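**Ticket: arm pauses over the snack table during open day demo**

Site: Cornumcombe
Opened: 9 Nov 2024
Priority: high until doors open, then normal
Status: closed, one item carried over

**Problem as reported**

Demo arm stops above the table and waits before going down to pick. The pause is 8 seconds on a good run and 20 on a bad one. No error on the pendant. Visitors from Sandness are booked for the first slot and the Strömberg party for the second, so it needs to be watchable by then.

**Log**

Restarted the controller. No change.

Checked the network cable between the arm and the demo PC. Seated properly at both ends. Swapped it anyway. No change.

Ran the pick routine with the wrist camera switched off and fixed positions typed in. Arm went straight down with no pause, 3 runs out of 3. So the motion side is fine and the delay is in the vision step.

Looked at the vision log. The finder is retrying. It gets a low score on the first look, moves the wrist a little, tries again, and gives up waiting when the timer runs out. The settings file is the one from the August visit, when we used plain wooden blocks on the same table. It was never changed for groceries.

Suspected reflections. The bottles lie in a clear acrylic rack and the chocolate bars are on a clear stepped stand, and both throw reflections back at the camera, bright on the stand and faint on the rack.
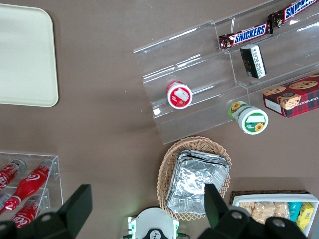 Turned off the spotlight over the table and left the ceiling lights on. Pause dropped on the Coca-Cola bottles. The Snickers on the top tier were still slow.

Raised the retry limit from 2 to 3 and shortened the wait between looks. Better on the stand. The foil trays in the wicker basket still score badly, so I took them off the pick list for today. They can stay on the table.

Full run through the shortened list with the doors still shut. No long pauses. Saved the settings as a new file named after the site so that nobody loads the August one by mistake.

**After the visits**

Both slots ran. One stop in the Strömberg slot when a visitor leaned over the barrier and the area scanner tripped. Correct behaviour, reset from the pendant.

**Carried over**

Foil trays to be retaught before the Plamanton demo. Spotlight to stay off until then.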